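Section 4. Setting Up the Bench for Color Liquids

Applies to the Clornon teaching bench set, both rack sizes. Read Section 3 (Unpacking) before you start.

4.1 Before you pour

1. Wipe the bench top with a damp cloth and dry it.
2. Lay the wooden rack lengthwise, with the base board flat. If it rocks, turn it end for end and try again.
3. Set out the beaker and the tubes you plan to use. Leave the rest in the carton.
4. Hold each tube up to the light and look along the inside wall. White film, streaks or spots mean the tube goes to the wash basin when its contents have been emptied. A small amount of yellow in the bottom does not hide residue higher up, so check the full length of the glass.

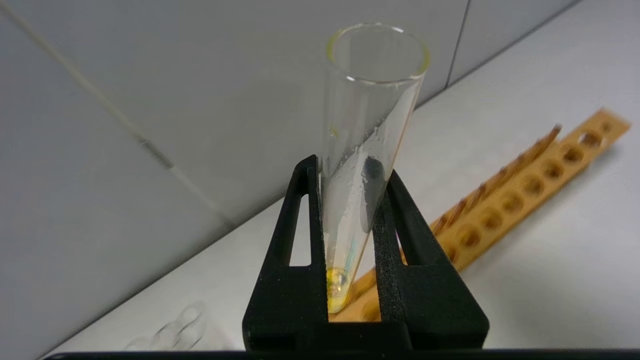
4.2 Washing a tube

1. Empty the tube into the waste jar, never back into the stock bottle.
2. Rinse 2 times with warm tap water.
3. Brush with a drop of Tustinis glass soap. Turn the brush as you pull it out. Do not push it hard against the rounded end.
4. Rinse again and stand the tube upside down on a towel.

Caution: Do not use a tube with a chipped lip. Wrap it in paper and put it in the broken glass box.

Note: Film that stays after brushing can be soaked overnight in white vinegar. Change the vinegar after 7 tubes.

4.3 Filling the beaker

1. Place the beaker in front of the rack, on the bench itself. Keep the rack empty until the beaker is filled.
2. Pour the green liquid slowly down the inside wall. Stop at about half full. A fuller beaker is hard to pour from without dripping.
3. Close the stock bottle before you move anything else.
4. Put clean tubes in the rack from the left. The rounded end of each tube should sit in the recess under its hole.
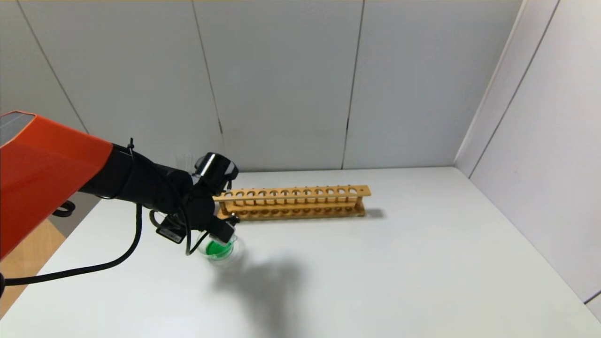 Liv Sæther writes that she fills her tubes with a dropper straight from the beaker, one color per dropper, and has had far fewer stains on the wood since April. She also asks whether the racks can be oiled. They can. Use a thin coat of mineral oil and let it dry for a day before any glass goes back in.

4.4 Putting away

1. Empty and rinse the beaker.
2. Wipe drips off the rack at once. Dye soaks into bare wood.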